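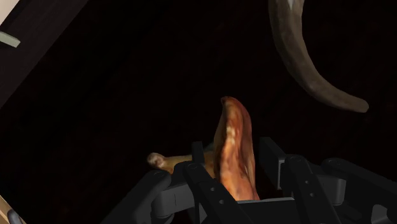
Source: Wemetti simulation output, mushroom pick task

Search minutes and papers Search

Grorkemska automation safety group
Minutes of the meeting held on July 30, 2022

Present: handling cell, maintenance, software, site safety. Wemetti joined by phone for items 2 and 3. Apologies from purchasing.

1. Minutes of the last meeting
Agreed, with one change. "The fault has been cured" now reads "the fault has not been seen again". Software asked for their objection to be noted. It is noted.

2. Gripper closing after a protective stop
Site safety went over the fault again for those who missed the last meeting. On the Baek cell the arm went into a protective stop above the tray. When the stop was cleared at the panel, the gripper closed before anyone had pressed restart. A glove was near the fingers. There was no injury.

Wemetti's view is that a close command was left waiting in the queue and was sent as soon as the stop cleared. Their update empties the queue on any stop. They have run the mushroom task 1,924 times in simulation with the update in place and report no early closing.

The group was not persuaded. Maintenance asked how many of those runs had a stop put in partway through a pick. The answer was 12. The rest were ordinary picks and have little to say about this fault. It was also asked whether the simulation copies the panel and its wiring. It does not.
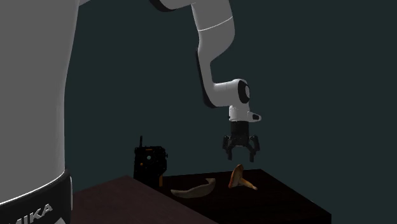
Wemetti said the stop is triggered in two positions, one with the gripper open over the mushroom and one with the fingers either side of the item. Maintenance replied that the real stop came during a move between positions, and that this has still not been tried anywhere. Wemetti accepted the point but held that the queue behaves the same way in all cases. Site safety asked to see that in writing. The cell stays locked off until then.

3. Grip force
The Fledach report blames high grip force for the split caps found in the reject bin. Handling does not accept this. The report gives one force figure and no record of when the sensor was last checked. Someone also pointed out that caps were splitting before the gripper was fitted, when the trays were filled by hand.

Wemetti offered simulated force readings. Declined for now. The group would like readings from the real fingers on real produce first, and will compare the two afterwards.

4. Return to service
Wemetti asked for a date. None was given. The group wants 300 cycles on the real cell, guard shut, with stops made at different points in the move, and the full log handed over afterwards, including any runs thought to be spoiled. A summary slide will not do.

Software thought seven stops would be enough. Not agreed. Number of stops to be settled by site safety.

5. Actions
Wemetti: written account of the queue, covering stops during a move.
Maintenance: check the panel wiring against the drawing; find out when the force sensor was last checked.
Site safety: write the test plan and set the number of stops.
Handling: keep all split caps, with the tray label.

6. Any other business
The notice on the cell door still says "temporarily paused". To be changed to "locked off, do not clear stop".

Next meeting when the log is in, and in November at the latest.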